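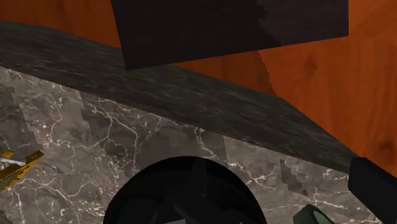 Demonstration in simulation is a way of teaching a robot arm a task by having a person guide a virtual copy of it. The operator moves a handheld controller or a small leader arm, and the simulated arm follows. Joint positions, gripper commands and rendered views are stored at each time step. One complete run is called an episode or a demonstration.

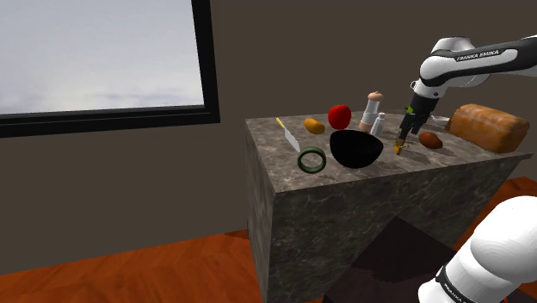 Simulated kitchen counter with a robot arm, a black bowl, a knife, a red apple and a loaf of bread.

Kitchen tasks are common because they call for many kinds of grasp. In the Nokent task set, compiled by Hiba Bitar, an operator records 100 demonstrations per task, and object positions are changed between runs. The full set holds 2,387 episodes. Runs in which an object is dropped are kept in a separate folder.

Teaching by hand, also called kinesthetic teaching, requires a physical arm that can be pushed through the motion. It gives the teacher a direct feel for contact but is tiring over long sessions. The Stesa recorder supports both methods and writes them to the same file format.

See also: Imitation learning, Teleoperation, Motion retargeting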